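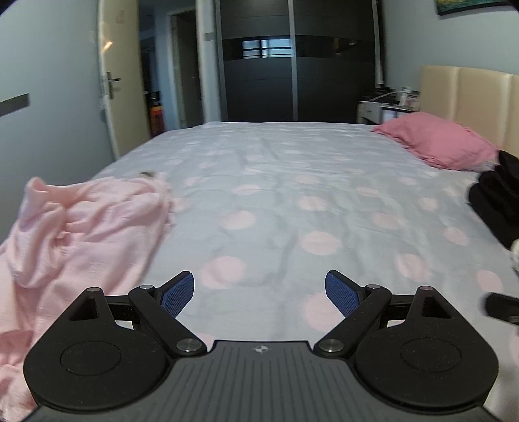 Gripper open, blue pads angled inward, over the bed.

Pads slipping on thin sheets after cleaning?
Posted by Thibodeau, 2/16/24

The manual says to wipe the blue finger pads every 28 grasps. I do, and it still drops the sheet. I doubt the wiping helps. Is it the pads or the linkage screws?

Heidrun Auer
What are you wiping with? Anything oily sits in the crosshatch. Use a damp cloth, let them dry, then check the pivot screws on both arms for play. I wouldn't buy new pads yet – the shop will say you need them, of course.

Prosow301
just get new pads

Lukelholm
Not convinced. Mine went up to 60 days on one set. Swap left and right first and see if the slip moves with the pad.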